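Undulstead Community Forum > Home and Garden > Workspaces

Thread: What colour do you paint a bench top?

marrowfat
Posted Friday, February 12, 2021

I have a garage, I have a bench, and I have a wife who says the bench can't stay "that colour", meaning forty years of spilt tea and creosote. I've sanded it back and now I'm stuck. White shows everything. Brown shows nothing, including the screws I drop on it. The chap in the paint shop tried to sell me something called Sevirano Mist, which is grey, at a price that suggests it isn't.

What have you all got, and do you regret it?

pegleg_dorset
White. Gloss. You want to see the dirt so you can wipe it off. My father had white, and you could have eaten off it, though my mother wouldn't let us.

Hilkka Kallio
White gloss under a strip light is like working on a frozen lake. I did it for two winters and had a headache for both. I went over it in a mid green and haven't looked back. Small brass things show up, pencil marks show up, and it's kind on the eyes by teatime.

tuppenny
Green is for snooker and hospitals.

Hilkka Kallio
And both of those involve people who need to see what they're doing, tuppenny.

marrowfat
I'm coming round to green, but how shiny? The tin says "satin", the lid says "silk" and the man said they were the same thing, then charged me more for one of them.

G. Nouri
A bit of sheen is fine, full gloss will drive you mad. Put these up for the green, have a look at the second one, it's much the sort of finish I mean. You do get the overhead light coming back at you a little.
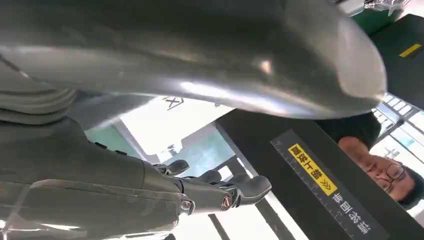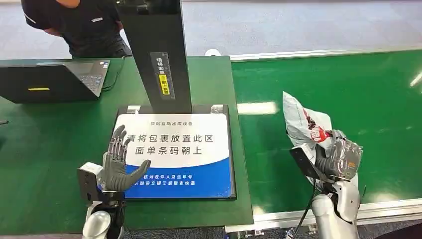

Re: What colour do you paint a bench top? (page 2)

pegleg_dorset
Perfectly nice green. Still wouldn't have it. Where does the dirt go?

G. Nouri
It stays where it is and minds its own business, Peg.

tuppenny
All right, I'll allow that it looks smarter than I expected. I'd want it darker. Bisero used to do a bottle green floor paint that would survive the end of the world. I did a step in it and the step has since worn out underneath.

Hilkka Kallio
Floor paint is a good shout for hard wear but it takes an age to cure. It'll feel dry the next day. Leave it a week. I put a vice down on mine after 24 hours and there's a vice-shaped dent in it to this day.

marrowfat
Is there any point in varnish on top?

G. Nouri
No. Varnish over green goes yellow and then you've got pea soup. Two coats of decent paint, light rub down in between, and keep a bit back in a jam jar for touching up. Label the jar. (Golshifteh, by the way, since people keep asking what the G is for.)

pegleg_dorset
Label it "should have gone white".

marrowfat
Went out and bought a tin of Lubis floor paint in something called Fern. My wife has seen the lid and says it's the colour of her old school gym knickers. First coat goes on tomorrow if the garage warms up. Does anyone know if you can do it with the door shut?

tuppenny
You can, but open a window, or you'll be agreeing with Peg by lunchtime.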